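Stapler lending scheme to carry on after trial at Ollard business units

A shared stationery scheme at the Ollard business units will carry on past its trial period, after tenants in the building agreed to keep paying into it.

The scheme puts staplers, hole punches, tape dispensers and guillotines into one store on the ground floor. Tenants sign items out and bring them back the same day, or keep a stapler on a long loan if they use one often. It covers 2 floors of small offices and workrooms, most of them let to firms with fewer than ten staff.

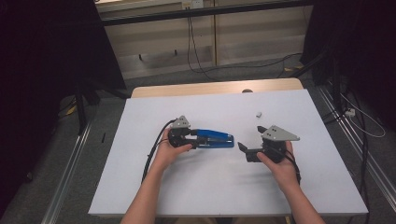
2 min read | 6/27/20

Staplers made up most of the lending. The store's loan book shows 1092 loans during the trial, and 900 of those were for a stapler of one kind or another. Hole punches came next. The guillotines were hardly asked for, and one of them is to be sold.

The idea came from a stock check last year, when the building's office asked each tenant to list the stationery they had in cupboards and drawers. The lists came back with a good many staplers that had jammed and been put away, often with the wrong size of staples in them. Several firms had bought a new one each time.

Under the scheme, jammed staplers go back to the store, where they are opened, cleared and tried on scrap paper before they are lent again. Those that cannot be put right are kept for parts. Springs and the small plates under the front of the base, which bend the legs of the staple inwards, are the parts most often needed.

The store has settled on a single size of staple for all its desk staplers. Boxes are ordered in bulk from Truvex, a wholesaler, and handed out with each loan. Heavy-duty staplers, for thicker bundles, are kept on a separate shelf with their own staples, and these have to be signed for. Tenants had asked for the two kinds to be kept apart after a run of jams in the first weeks.

Colour has helped with the sorting. The ordinary desk staplers on loan are mostly blue, and the heavy-duty ones are grey. A label on the shelf gives the number of sheets each will take.

Each tenant paid £200 towards the trial, which bought the first stock and the shelving. The yearly charge from now on will be lower, though the figure has not been agreed. Firms that took part will be asked what they would like added, and a laminator and a better pair of long-armed staplers for booklets are already on the list.

Long-armed staplers were the one thing the store ran short of. Two firms on the upper floor make their own booklets and instruction leaflets, and both needed them in the same week on more than one occasion. At present a booking sheet is pinned up beside the store door, and bookings can be made up to a week ahead.

There were some complaints. A few tenants said the store was shut when they needed it, mainly at the start of the working day. Opening time will move forward by half an hour. Others said that items came back without their staples, and that an empty stapler was no use to the next person. The loan sheet now has a box to tick when the stapler has been refilled. 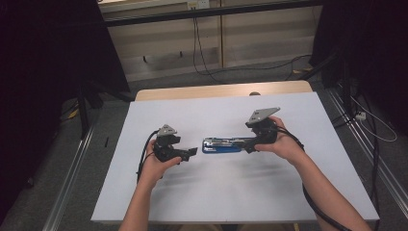 Cyprian Sowa said that he had been against the scheme at the start and had expected to spend his mornings walking up and down the stairs for the sake of a few staples. He now keeps one stapler on long loan and has given three old ones to the store. His only request was for the refill box on the loan sheet to be checked by somebody, as he had twice been handed a stapler that was ticked as full and had nothing in it.

The building's office said spot checks would be made on returned items, and that a small tray of loose strips would be left on the counter for anyone caught out.

Yüksel, which runs the print room on the ground floor, has offered to take in staplers that need more than a simple clear-out. The firm already looks after the bench staplers used for its own finishing work and has the tools to hand. Repairs would be charged at the cost of the parts.

Tenants who have not yet joined can do so at any time. They are asked to bring in any stationery they no longer want, whether or not it works, together with any part boxes of staples. Odd sizes are welcome, as the store passes these on to a school.

The store will close for two days for a full count before the new arrangement begins. Anyone with a stapler on long loan should bring it in before then so it can be cleaned and put back in the book under the new numbers. Items on short loan should be returned in the usual way.

Recent items

Parking bays at Ollard to be repainted
Stastix moves to larger unit on upper floor
New hours for the post room
Lift out of use for servicing in June
Paper recycling: what can go in the blue bins
Yüksel print room takes on binding work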